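Head camera or wrist cameras for bottle and cap work?
Posted in Grippers and Cameras

Štěpánka Ondrejka
We have 20 hours with a Stilora two-finger gripper booked and I have to pick a camera setup first. The Vesavano sales page says one head camera is enough for small threaded parts. I don't buy it. Has anyone tried it on caps, with a hand or gripper in the way half the time?

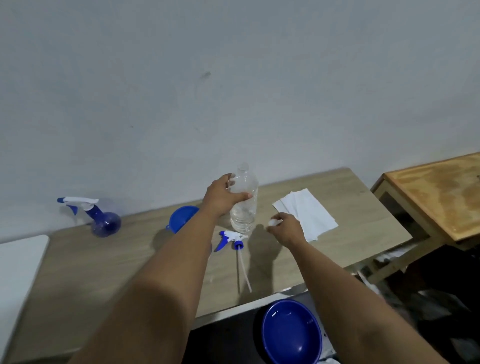

STODDALE, March. Same job done by hand, from the head camera: clear bottle in the left, white cap in the right, sprayer and its long tube lying in front. The neck shows up fine against the gray wall. Clear plastic on a pale tabletop is what worries me.

Marinho
The neck is the easy part. Watch the cap. Once two fingers close on something that small, a head camera sees mostly fingers. We ran 1108 tries with head only and the misses were nearly all at thread start. Adding a wrist camera helped, though it wants its own light and the cable snags. I wouldn't trust any success rate quoted without the cap size next to it.

ridgeback_4
just get the wrist cam

oldservo
Depends what you paid for the arm. If it wanders a few millimeters, no camera saves you. Check repeatability cold and again after an hour, then argue about cameras. And ask Vesavano which bottle they tested. Ours turned out to be an opaque one with a huge lid.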